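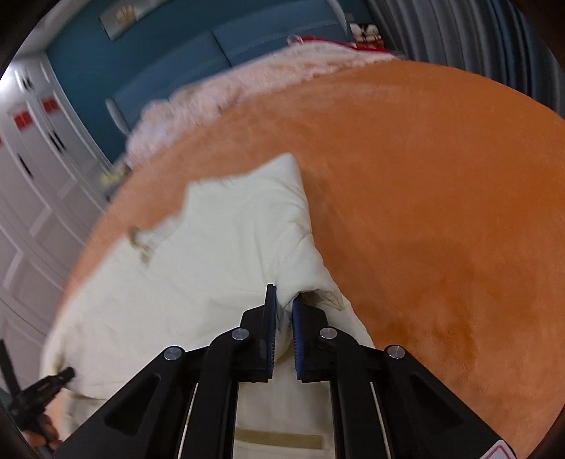
Taltora today published the results of its side-by-side test of two hand-held gripper designs on household fabrics, and the company is asking buyers to read them with more doubt than the sales literature in this field usually invites. The trial covered 617 grasps on clothing and bedding, using the Felby parallel gripper and the Semeniuk Model 3. Soft, padded material made up most of the set, including pieces like the off-white garment spread on an orange bedspread, with a fold gathered between two blue-faced pads. A fold like that can be picked up by almost any gripper on the market. Taltora wanted to know how often the grip lands where the operator meant it to.

**DRALLOV, Oct 3, 2021** — Neither product came out a clear winner. The Felby unit held thick bedding more reliably. The Semeniuk unit did better on thin hems and cuffs but often picked up two layers when one was wanted. Both makers advertise "any fabric" handling, and Taltora found no support for that claim in either case.

"We keep being shown a demo reel and asked to call it evidence," said Maite Miranda, head of testing at Taltora. "A pinch in the middle of a comforter is the easy part. Ask to see the corners, and ask to see the failures."

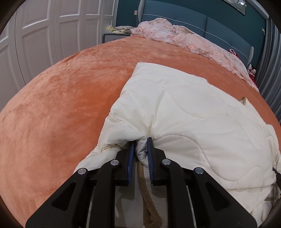 *Blue textured grip pads clamp a fold of a cream-white quilted comforter during the Taltora fabric trial.*

The report also questions the habit of quoting pad life from bench rigs. Both suppliers list pads as good for 3,000 closures. Taltora's testers saw grip on smooth cloth fall off at around 900, and the report says the sample is too small to settle the matter.

Zakhar Zinchenko, who wrote the analysis, cautioned against ranking the two on these numbers. "The operators had more practice with one tool than the other," he said. "That alone could explain part of the gap. I would not buy or reject either one on this report."

A second round is planned for March with 1,000 grasps, new operators and a fixed camera position. Suppliers who want a product included must send a standard retail unit. Hand-tuned samples will be returned.

The full report, with the list of failed grasps, is available from Taltora on request.

**Press contact:** Fitriani Yeoh, Taltora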